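Wendberg Institute of Technology
Learning Systems Laboratory - Course Handout, Unit 4
Collecting Demonstrations for Manipulation Tasks
Course lead: Sabine Rieger

We use cookies to remember your settings. By continuing to browse the course pages you accept our cookie policy.

4.1 Purpose of the unit
A policy trained by imitation can only reproduce what its examples contain. Students are therefore assessed on the quality of the set they collect as well as on the model trained from it. The running exercise is a sorting task: small cylindrical items are gathered on a yellow tray from the surrounding tabletop. Each group submits 80 demonstrations. The reference set, named Sandel, holds 460 and is shared by all groups.

4.2 Wrist views
The wrist view changes quickly during a reach, and single images from it may be of little use alone. They are kept in the record in their original order, together with the joint positions for the same moment.

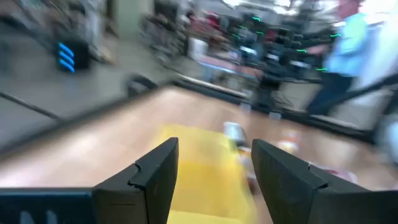
Should blurred images be removed before training?
Blurred images stay in the set, as the policy will meet the same blur when it runs. Remove an episode only if a data stream is missing or the clocks disagree.

4.3 Starting layouts
Vary the starting layout between episodes. Items should begin at different distances from the tray, some upright and some on their sides, and a number of episodes should begin with the tray partly filled. A group that always starts from the same layout will train a policy that fails as soon as one item is moved.
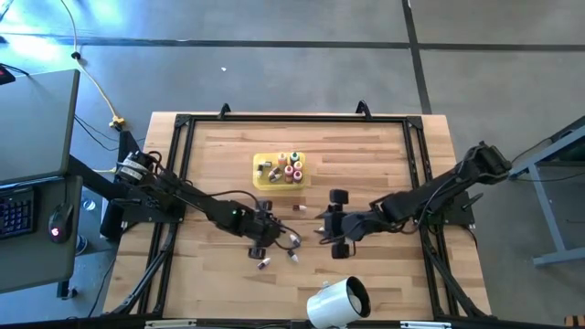 Where two arms are used, decide before recording which arm takes which side of the table, and write the rule in the log. Handovers between arms are permitted but must be labeled. Operators should work at a steady pace - long pauses teach the policy to pause.

4.4 Failed attempts
A missed grasp followed by a successful second try is a valid episode and is marked "recovered." An episode abandoned by the operator is marked "failed" and stored separately. Do not edit the middle of an episode.

4.5 Submission
Upload the episodes and the log by Saturday, 6 p.m. Each group also submits 2 pages on its choice of layouts.

Related items
Unit 3: Teleoperation and Operator Training
Unit 5: Splitting Data for Training and Testing
Reading notes: The Te Moana Grasping Study
Brunisside Lab Safety Rules, August revision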